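October
By the standards desk

Sorting by the book

At Hulley, where household robots learn to separate rubbish from recycling, the rule sheet runs to 13 lines. It began as two. Most of the extra lines came out of arguments over what a clean demonstration looks like.

The current version asks people to sort at their normal pace, with both hands if that is how they do it at home. Bins stay where the household keeps them. Labels with names or addresses are set aside before recording. Each batch of 400 clips is checked by 2 reviewers, who work separately, and a clip they disagree on goes to a third.

Hulley's partner Surnar wanted matching bins and a swept floor in every home. Hulley refused — a robot trained that way copes badly in a real kitchen. The compromise is line 5: move trip hazards, leave the rest.

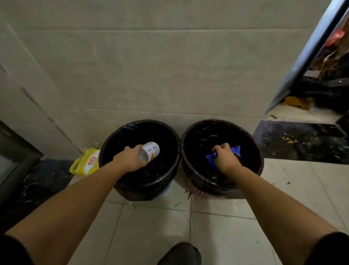
Skastov, which audits the work, would go further and have every council's sorting rules attached to the clips, as what counts as recycling changes from one suburb to the next.

Comments

Gavrilă: Good to see pace in there. Ours told people to slow down and the robot learned to dawdle.

binnight: Who checks the third reviewer?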